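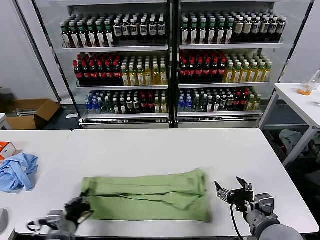
2 min read

21 Jul 2019

The equipment plan for the Clondport site must be with Fundbridge before the end of the month, and this entry records where the matter stands.

The existing two-arm station remains assigned to cloth folding. The left gripper can pinch one end of a folded cloth while the right stands open just beyond the other, and the plan takes this kind of task as its basis. Bottle handling has been requested by the operations side for next year. I have not included it, as it would call for a different gripper and a separate line in the budget.

Araceli Cervantes submitted her list on Friday. She asks for a second station, 3 pairs of replacement gripper fingers, spare wrist cables and a service agreement of two years. The fingers and cables are approved in principle. On the second station I remain undecided. The quotation from Barajas is complete and includes delivery – the one from Jorkumow is lower but leaves out installation and training, and the two cannot be compared until those figures are supplied. I have written to Jorkumow to request them.

Consumables have been underestimated in previous plans. The new draft provides for 474 cloths in mixed sizes and colors, with replacement at the midpoint of the year. It also provides for 193 hours of operator time in the first quarter, to be charged to the station and no longer to general staffing. Araceli considers the hours too few. Her own log supports her to a degree, and I have asked for the pages from the spring.

Floor space is still to be settled. A second station requires its own table and clear access on both sides, and the present layout would have to be redrawn before any order is placed. The electrical survey is booked for September, which is later than I would wish. Should Fundbridge require the survey result with the application, the second station will have to move to the following budget year.

To do tomorrow: confirm the Fundbridge position on the survey, correct the freight line on page four, and return the signed parts request to Araceli.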